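Cutting against the grain: Hammad Orakzai on wood engraving
9/1/19

Hammad Orakzai keeps his blocks in biscuit tins, sorted by size and then by how much he likes them. The tin he opens first holds small pieces of boxwood, each one dark with old ink. He has been engraving for 23 years and printing his own work for nearly as long.

He came to it by accident. He had enrolled on an evening course in etching, the etching tutor was ill, and the class was given to a retired book illustrator called Okoth.

"Okoth put a block of end-grain box in front of each of us, and a graver, and told us to make a line," he says. "I made a terrible line. It skidded off the side and went into my thumb. But the bit before it skidded was the cleanest mark I had ever made with anything."

People often mix up wood engraving and woodcut, and he is patient about explaining the difference. A woodcut is made on the side of a plank, along the grain, with knives and gouges. An engraving is made on the end of the grain, with tools closer to a metalworker's. The end grain is much harder and will hold very fine lines. In both cases the ink sits on what is left standing, so whatever you cut away prints white.

"You're drawing with light," he says. "You start with a black rectangle and you let the light in. If I do nothing at all, I have a black rectangle, and some days that would have been the better print."

His own heroes are the old German and Dutch printmakers, although he points out that most of them did not cut their blocks themselves. The artist drew the design and a specialist cutter did the rest.

"We remember the one who drew. The cutter was often every bit as skilled, and we don't know his name. I look at those prints and I look at the cross-hatching, where the cutter has had to pick out hundreds of tiny diamonds of wood between the lines. In pen it takes a few seconds to draw. To cut it might take a day. I can't look at it without my wrist hurting."

He does not use much cross-hatching. His prints are mostly of water and roads, with long parallel lines that swell and thin. The best known is a set called Dovlow, named after the village where he grew up, which shows the same lane at different times of year. It was planned as a set of 12 and ended as a set of three.

"I got as far as November and I knew I'd said it," he says. "The other months would have been me filling in a calendar."

He printed 79 of each. The number was meant to be higher, but the November block cracked while he was printing it, and he decided the other two should match.

"You can repair a crack. I've done it before, with glue and a clamp and a lot of swearing. This one went straight across the sky, and I thought, no, leave it. The last two or three of the run have a faint white line in them. I kept one of those for myself."

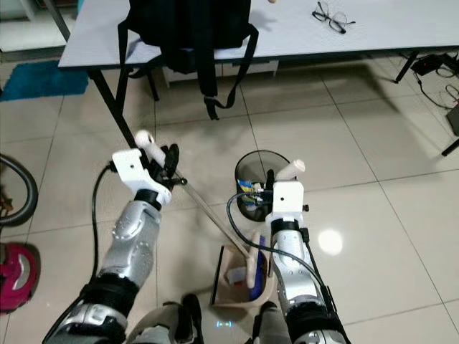

Brush and dustpan beside a small bin on the tiled floor.

The press he uses is a Stikel, a heavy hand press he bought from a printer of wedding stationery who was closing down. It came in pieces. He cleaned each part with paraffin and put it back together over a winter, and he had one bolt left at the end. The bolt is still on the windowsill.

"It works without it. I've looked at every diagram I can find and I don't know where it goes."

For larger blocks he goes to the Starkex workshop, where he teaches one evening a week and pays for press time by looking after the type. He likes teaching more than he expected to. Beginners, he says, nearly always press too hard.

"They think it's about strength. I get them to hold the graver still and turn the block with the other hand, on a leather sandbag. Once they've got that, the curve comes by itself. Before that, everything they cut looks like a hedge."

He asks each new group to copy a small piece of an old print, usually a corner with some grass or a bit of drapery in it. He chooses corners on purpose. In the middle of a picture people look at the face and try to get a likeness. In a corner they have to look at the lines.

Good wood is getting harder to find. Boxwood grows slowly and the trunks are narrow, so a block of any size has to be made from several pieces joined together. He has tried lemonwood, pear and a kind of resin.

"Lemonwood is fine. Pear is a bit soft for me, but lovely for the students. The resin I didn't get on with. It cuts very evenly, and I found I wanted the little bit of argument you get from wood. I do know people who make beautiful things with it, so that's my problem."

He paid 500 pounds last year for a box of old blocks from a house sale, without knowing what condition they were in. Most had been engraved already, with advertisements for boots, stoves and cough sweets. He had planned to have them planed down and used again.

"I proofed them all first, just to have a record. Then I couldn't do it. Somebody had spent days on that stove. There's a kettle on top of it the size of my fingernail and it has a highlight on the spout."

So the stove stays as it is, and he went back to ordering lemonwood.

He works in the mornings, by a north window, with a magnifying glass on a stand. Two hours is as much as his eyes will take. The afternoons are for printing or for sharpening, and he says he spends more time sharpening than most people would believe – a blunt graver slips, and a slip cannot be rubbed out.

I ask what he does when he makes a mistake.

"Depends how bad it is. You can drill it out and put in a plug of new wood, and then cut that part again. They did that in Dürer's time as well, there's nothing shameful about it. Or you make it into a bird. I've got a lot of birds in my skies, if you look."

He is now working on a larger print, a river in flood, made from four blocks joined edge to edge. Two are finished. He shows me a proof of the first, printed on thin Japanese paper and rubbed down by hand with the back of a spoon. There are three birds in it, near the top, quite close together.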